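Killham Works Open Day: Demonstration Area Safety Walk-Through
Completed before doors, revisited at 2:15 pm
Area: Building C, demo rooms 1 to 3 and connecting hallway
Host: Burkora Automation
Form revision: March

Marks used: OK, FIX (done before opening), WATCH (fine today, look again), NO. Comments go under the item. Last year's comments were mostly the word "fine," so this year the comment line is mandatory and I have a clipboard.

SECTION 1. GETTING PEOPLE IN

1.1 Entrance unlocked, both leaves open. OK
The left leaf has wanted to close since the building was put up. Wedged, with a proper wedge. The folded lunch menu has been retired.

1.2 Visitor limit posted at the door of each room. FIX
Limit is 25 per room. The sign for room 2 said 27, which was the limit before the display cabinet went in. Two people have been lost on paper.

1.3 Sign-in sheet and pens. WATCH
188 names expected from the booking page. There is one pen, on a string. More pens promised from the front office.

1.4 Hallway clear to full width. FIX
A pallet of tote bags was parked outside room 3. Moved to the kitchen, where it blocks the refrigerator, but the kitchen isn't on this form.

1.5 Exit signs lit. OK
All of them, including the one that points at a wall. Facilities has been told about that one before. Covered with an arrow pointing the right way until they get to it.

SECTION 2. FLOORS, CABLES, POWER

2.1 Floor cables taped or under covers. FIX
Room 1 good. Room 3 had a run held down by a potted plant. Covers fitted. The plant has been returned to decorative duty.

2.2 Extension cords not plugged into each other. NO, then FIX
Three in a row behind the Perkley conveyor display. The presenter's position was that it worked. It is now on a wall outlet.

2.3 Spills kit present. OK
Stocked and sealed. The mop is dry and has been dry for some years.

2.4 Fire extinguishers in date, not hidden. FIX
In date. The one in room 1 was wearing a Burkora banner. Banner moved.

SECTION 3. ROBOT STATIONS

3.1 Emergency stop tested at every station, by the person presenting. OK
Tested at all of them, with me standing there. One presenter asked whether pressing it counted as a test or whether it had to be running. It has to be running. Tested again.

3.2 Speed limit set to demonstration value. WATCH
Set and locked in rooms 1 and 2. In room 3 it was set, but the settings page was left open on a laptop facing the public. Laptop turned around. Please lock the screen too.

3.3 Visitor line on floor, clear of full arm reach. FIX
The line in room 1 was measured from the base with the arm folded up. Arms unfold. Line moved back and the old tape peeled off, taking a little of the floor paint with it.

3.4 Gripper items: nothing glass, nothing sharp, nothing hot. FIX
Glass jar removed from the room 3 props box. Also a stapler. The approved prop list is taped inside the lid of the box, where it can be read by anyone who opens the lid.

3.5 Drinks cans used as props are for the robot. WATCH
The snack table is in the hallway and is well stocked. Presenters, kindly don't replace props from it, and don't drink the props.

3.6 Arm cables checked through the whole routine for snagging. OK
Watched the pick-and-place twice through at demo speed. Loops need enough slack to turn the wrist and not so much that they collect things from the tabletop.

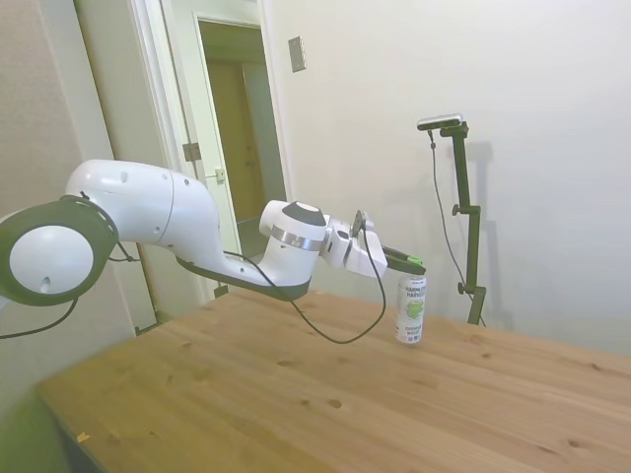 Item 3.6. Gripper holding a can near its top; cable loop hanging from the wrist.

3.7 Tabletops wiped. WATCH
One small orange speck near the front left corner of the pine table. It's a crumb's worth of trouble at most. Wipe before the next group.

3.8 Camera stand stable and clear of visitors' elbows. OK
Behind the table, wall side. Knobs hand-tight. If you adjust the height, tell the person running the demo before they find out from the arm.

3.9 Doors near stations. WATCH
Decide whether a door is open or closed for the session and leave it that way. A door that swings mid-demo makes everyone look at the door.

SECTION 4. PRESENTERS

4.1 Briefed on what to say if the arm drops something. OK
Agreed wording: "We'll reset and go again." Last year's wording was shorter and there was a school group in.

4.2 No visitor hands past the line, including hands that belong to engineers. WATCH
The delegation from the Sepúlveda plant is due in the afternoon. They build these things and will want to point at them from very close up. Same line for them.

4.3 Long hair tied, lanyards off or tucked in. FIX
44 new lanyards were handed out this morning, by us. Presenters have tucked theirs in.

SECTION 5. RECHECK, 2:15 PM

1.1 Wedge still in place.
1.3 Pens: still one. The string is shorter.
2.1 Covers holding. Plant has been moved again.
3.3 Line respected, apart from one stroller, front wheels only.
3.5 Props box is one can short. No comment received.
3.7 Table wiped.

Carried over to next open day: exit sign, room 1 floor paint, pens.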